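Why do our numbers look the way they do?

Numbers are everywhere: on doors, on buses, on the bottom of your maths homework next to a disappointing amount of red pen. 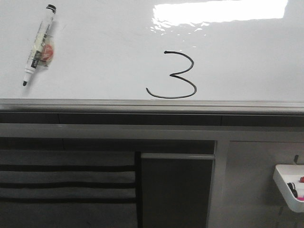 Where did the shape of our 3 come from?

It began in India, a very long time ago, as three lines stacked on top of each other like planks. People writing in a hurry didn't bother lifting their pens between the lines, so the planks got joined up. Over hundreds of years the joins turned into curves, and laziness had given the world a new number.

The 2 started the same way, with only two planks. Write two short lines, one above the other, without lifting your pencil. Now do it again, faster. Faster than that. You have just done several centuries of history and probably ruined a page.

How did the numbers get to Europe?

They travelled slowly, as most things did before trains. Scholars and traders carried them west from India into the Arabic-speaking world, and from there they moved on to North Africa and Spain. That is why grown-ups call them Hindu-Arabic numerals, usually just before asking you to stop drawing on them.

What did people in Europe use before?

Mostly Roman numerals, which are made of letters. They look very grand on clocks and are dreadful for sums. Here is a number in our way of writing:

3,698

And here it is in Roman numerals:

MMMDCXCVIII

Try taking 35 away from that. (Roman children had counting boards to help them, and I expect they still complained.)

Were people pleased with the new numbers?

Some were delighted. Others were very suspicious indeed. In the city of Florence, over 700 years ago, a group of money changers was told not to use them in its account books. One worry was cheating: a 0 can be turned into a 6 or a 9 with one sneaky flick of the pen. Please do not try this on your school report. Teachers have seen it before.

Does everyone write numbers the same way now?

Not quite. Many people put a little bar across the middle of a 7, so that it can't be mistaken for a 1. Some people write a 4 with an open top and some close it up, and both sorts think the other looks odd. A few give their 3 a flat top with a sharp corner, which makes it look like a Z that has changed its mind.

Something to try

Ask the oldest person you know to write the numbers from 0 to 9, then ask a friend to do the same. Put the two rows side by side and look for the differences — the 1, the 4 and the 7 are good places to start. Thilini Kanagaratnam's class at Folldale tried it and argued about the 7 until lunch.

Words to know

Numeral: a sign that stands for a number.
Scholar: a person who studies a great deal, sometimes on purpose.

Written by Imke Kuhlmann, January 2021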